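Section 3. Laying the mat on the bed and daily use

Before you start this section, please check that you have finished Section 2 (airing the mat and checking the cords). A mat which comes fresh from the carton must hang or lie open for one night before somebody sleeps on it.

The instructions are for all Pasonon summer tile mats with linked tiles, in the single and the double size. The travel roll Pasonon Mini has its own leaflet and is not treated here.

3.1 What you need

- the mat, unrolled and aired
- one fitted or flat bedsheet of cotton, washed
- a soft dry cloth
- a damp cloth, well wrung out
- the four corner straps from the small bag (only for slippery mattresses, see 3.4)

You can do the work alone with a single mat. For the double mat we recommend two persons, as the weight hangs on the linking cords when one person lifts it by one side only.

3.2 Preparing the bed

1. Take away the duvet, the pillows and everything that lies loose on the bed.

2. Look if the mattress is flat. A deep hollow in the middle will pull the tiles together at the top side and this can pinch the skin. Turn the mattress if it is possible.

3. Put on the bedsheet. Pull it tight on all four sides and push the edges well under the mattress. Folds under the mat can be felt through the tiles, and after some weeks they leave marks in the sheet.

4. Wipe over the sheet with your hand. Hairpins, buttons and crumbs must be removed.

Note: Always use a sheet under the mat. The mat must not lie directly on the mattress. The back side of the tiles is less polished than the front side and can rub on the mattress cover.

Note: It is normal and intended that the sheet is wider than the mat. A free border of sheet at the sides gives you space to tuck it in again without lifting the mat. If you like a printed sheet you can use it, but wash new sheets in dark or strong colours two times before, in order that the colour does not go into the tiles when you sweat.

3.3 Laying the mat

1. Carry the rolled mat to the foot of the bed. Hold it with both arms underneath. Do not carry it by the edge binding or by the cords.

2. Put the roll down across the foot of the bed with the open end to you. The polished side must come up when you unroll. You recognise the polished side by the rounded corners of the tiles and by the feeling when you move your palm over it.

3. Unroll slowly in the direction of the head. Stop after each arm length and look if the rows are straight.

4. When the mat is completely open, go to the side of the bed and look along the rows. If one row makes a bow, take the mat at the nearest edge with two flat hands and push it, do not pull. Pulling makes the gaps between the tiles wider in one place and closes them in another.

5. Press with your flat hand over the whole surface, starting in the middle and going outwards. All tiles must lie down. A tile which stands up on one side is usually turned around its cord. Bend the mat a little at this place and turn the tile back with your thumb.

6. Lie on the mat for some minutes, stand up and look at the rows again. After the first time they nearly always need one more small correction.

Caution: Keep fingers out of the gaps when another person sits down or stands up from the mat. The tiles move against each other and can pinch. Small children should not be on the bed while you are laying the mat.

Caution: Do not kneel on the mat with your full weight on one knee. One tile can carry a lot when the weight is spread, but under a knee the load comes to one or two tiles and they can split along the grain.

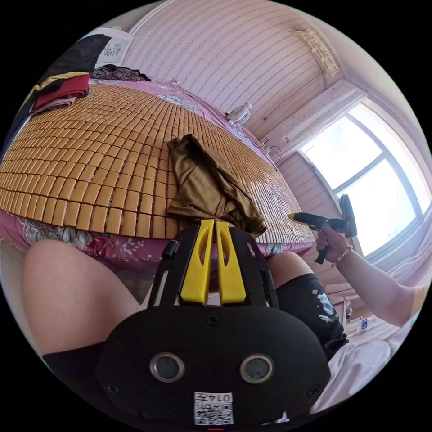

3.4 Corner straps

The corner straps are not necessary on most beds. Use them if the mat wanders more than one row of tiles during the night, for example on mattresses with a smooth cover or with sheets of satin.

1. Put the loop of the strap around the cord between the second and third tile from the corner. Do not use the first tile, it has only one cord and is weaker.

2. Lead the strap down at the side of the mattress and under it.

3. Close the clip. The strap should be straight but without tension. If the corner tiles lift when you close the clip, the strap is too short and you have to let it out.

4. Repeat at the other three corners.

Note: Replacement straps can be ordered with part number 393. The older straps with the metal hook (part number 108) are not delivered any more and should not be used on the present mats, the hook damages the cord.

3.5 Covers, clothes and loose fabric on the mat

Many users prefer a thin cover over the body, also in warm nights. This is no problem for the mat. Please observe the following points:

- Smooth fabrics such as satin glide easily on the tiles. They will slip down at the side of the bed if you leave them near the edge. Fold them and put them at the foot end, or hang them up in the morning.

- Knitted fabrics and lace can catch in the gaps. Do not pull if this happens. Press the mat down on both sides of the place, so that the gap opens, and take the thread out.

- Do not leave damp towels or damp night clothes on the mat. The tiles take up the moisture and a dark spot can remain.

- Clothes with metal buttons or zips scratch the polish. For short sitting it does not matter, but do not sleep in them.

If you find the mat too cool in the early morning, lay a thin cotton sheet over the upper half. Do not use an electric blanket on or under the mat.

3.6 Daily care

In the morning:

1. Take all covers from the mat.

2. Wipe the mat in the direction of the rows with the damp cloth. The cloth must be wrung out so well that no drop comes when you press it.

3. Wipe again with the dry cloth.

4. Leave the mat open with the window open, until the gaps are dry as well. Only then make the bed.

Once a week (choose a fixed day, for us it is always Thursday):

1. Fold back the mat from the head end to the middle and brush out what has fallen through the gaps. Then do the same from the foot end.

2. Change the sheet. For this you have to take off the mat completely. Roll it, do not fold it. The roll should be loose, never narrower than 17 cm in diameter, otherwise the cords are overstretched.

3. Control the cords along the four edges. If you see a broken fibre, go to Section 5 (Small repairs) before you use the mat again.

Caution: No soap, no furniture polish, no vinegar. If there is a sticky spot, use the damp cloth with lukewarm water and have patience. Fultine Tile Care, which is sold in our shop and at Martinelli in Dollville, can be used two times per season.

Caution: Do not dry the mat in direct sun or with a hair dryer. The tiles dry faster on the upper side, then they bend.

3.7 If something is not right

The mat makes a clicking noise when you turn over.
In the first two weeks this is normal, the cords have to settle. If the noise stays, look for a hollow in the mattress or for a slat in the bed base which has come out.

The mat feels sticky.
Usually it was not wiped for some days, or it was closed under a bedcover while still damp. Wipe it as in 3.6 and let it lie open one full day.

Hair is pulled at the head end.
Lay a folded cotton cloth under the pillow so that it reaches over the mat by two hands' width. You can also lay the mat one hand's width lower on the bed.

One row is shorter than the others.
A tile has turned or has slipped over its neighbour. See 3.3, step 5. If no tile has turned, the cord has shrunk from too much water. Damp the cord lightly, push the row to its length and let it dry flat.

There is a smell of smoke or wood.
This comes from the drying of the tiles in production and goes away with airing. If it is still strong after one month, please write to us with a photo of the label at the edge.

The end of the season is treated in Section 4. In most houses the mat can stay on the bed until September, then it should be cleaned, dried two days in the shade and stored rolled in its cotton bag. Please do not store it under the bed directly on the floor.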